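# Setting the Date and Regulating a Kalus Automatic

These steps apply to the Kalus three-hand automatic with a date window and a screw-down crown. The hand-wound version has no date and skips steps 2 and 3.

## Tools

- Case back wrench, adjustable
- Timing machine or a timing app with a contact microphone
- Pegwood or a fine plastic stylus
- Finger cots
- Dust cover

## Procedure

1. Unscrew the crown counterclockwise until it springs free. Wind it 30 turns clockwise. The rotor alone will not bring a stopped watch to full power in a short time.
2. Pull the crown to the second position and move the hands forward until the date changes. The watch is now just past midnight. Continue to 6 a.m.
3. Push the crown back to the first position and set the date. Do not use the quick-set between 8 p.m. and 3 a.m. The date wheel is engaged during those hours and a tooth can break.
4. Set the time, push the crown in and screw it down with light pressure.
5. Let the watch run for 24 hours before taking any reading.
6. Open the case back. Place the watch on the microphone dial up and wait 60 seconds for the trace to settle. Note the rate and amplitude. Repeat dial down, crown up and crown down.
7. If the average of the four positions is outside +8 seconds per day, or below zero, move the regulator arm. Toward the plus sign is faster. Move it by less than its own width and measure again.
8. Check the case back gasket. Replace it if it is flat or nicked, then close the case.

## Reading the results

Amplitude dial up should be above 270 degrees at full wind. A reading under 240 points to old oil or a weak mainspring, and moving the regulator will not cure either one.
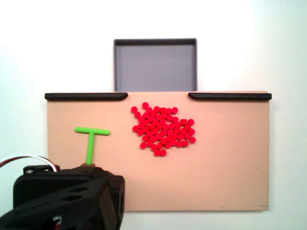 **Wekesa Rotich**
Watchmaker, Van Damme service workshop

A spread of more than 15 seconds between positions is a poising or hairspring fault. Stop at step 7 and send the movement in.

If the rate jumps by several minutes per day, check for magnetism first. Pass the watch through a demagnetizer once, draw it away slowly and repeat step 6.

Record the final readings on the service card with the date and the gasket size. Pressure test the case before the watch is worn in water.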